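Olico Support Desk
Ticket 829
Product: Stornier head-worn capture kit, trial plan
Opened by: Taras Demchenko, Plarkow
Date opened: June 20, 2023
Status: Waiting on customer

Customer message

Hello all, and thank you again for being so patient with me on the phone in April. We're still on the trial and I do want to like it, so please take this as a friendly ticket! Our trouble is with the shelf-stocking task. Clips record fine and upload fine, but the labeling service sends a good part of them back marked "object lost." In the last batch we sent 289 clips and roughly a third came back that way. The cardboard box and paint can clips from the same bay went through with hardly a complaint, so I don't believe it's our network or the headset strap (I did swap the strap, just in case).

What I've tried so far: restarted the headset, ran the two-minute calibration again, updated to the newest app, and wiped the lens with the cloth that came in the case. None of it changed the numbers much. The clips that fail are nearly all the steel bowls, when one is picked up or set back with both hands.

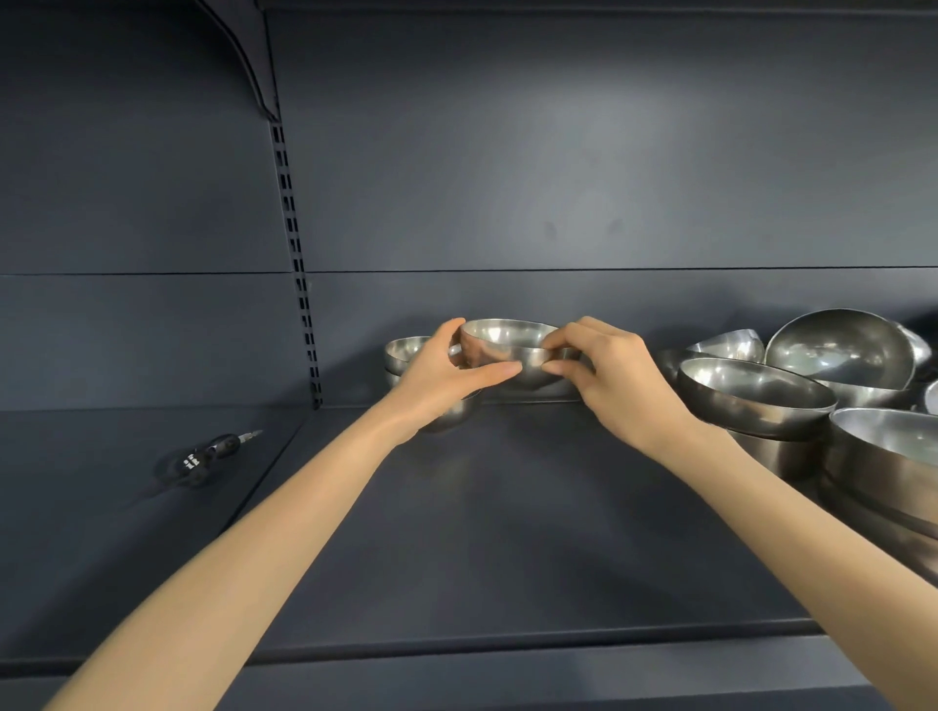 My own guess, for what it's worth, is that the tracker hops from one bowl to its neighbor, seeing as they're all shiny and made alike. Is there a setting for that, or do we need to lay out the shelf differently? I'd hate to drop the bowls from the task list – they're what our customer wants the robot to learn first.

Reply from support

Hi Taras, thanks for such a thorough write-up, it saved us a good deal of back and forth. I went through a handful of the returned clips and I think your guess is close. The tracker does hold the bowl while it's moving, then jumps to a bright rim in the pile once the hands slow down. Please try these in order:

1. In Task Settings, change Object Type from General to Reflective.
2. Turn off Auto Exposure and lock it with the headset facing the bare back panel.
3. Leave a hand's width between the bowl being moved and the nearest stack.

Then record a short batch, and write the ticket number in the notes so it comes to me. The clips already sent back can be rerun under the new setting at no charge – I've asked Yatsenko on the labeling side to hold them until we hear from you.

Customer message

Wonderful, thank you both. Steps 1 and 2 are done. I'll space the stacks out after lunch and send the new batch before we close up.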